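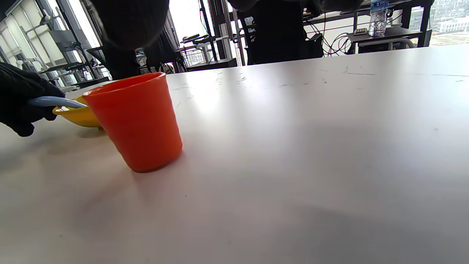

Forough Kazemi asked at the December review why we did not drive the arm remotely and skip the hand-held gripper. We tested both. With the joystick, one demonstration of the bowl task took 51 seconds — too slow for the data we needed.

## Method

Each demonstrator moved the gripper by hand through the whole task. We kept 147 demonstrations for training. Bořivoj Mikuš checked the gripper path in each one before it was added to the Claverness set.
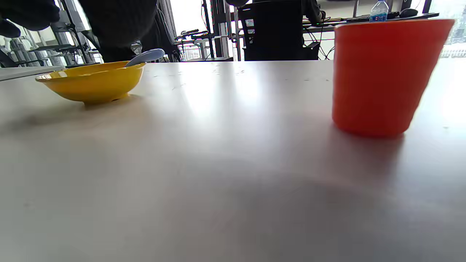 Path error was highest near the start of the reach. Denise Crabtree traced most of it to quick wrist turns at low height. Glare on the tabletop is a second suspect, and the broad pale patch between the yellow bowl and the cup is where we plan to test tracking next.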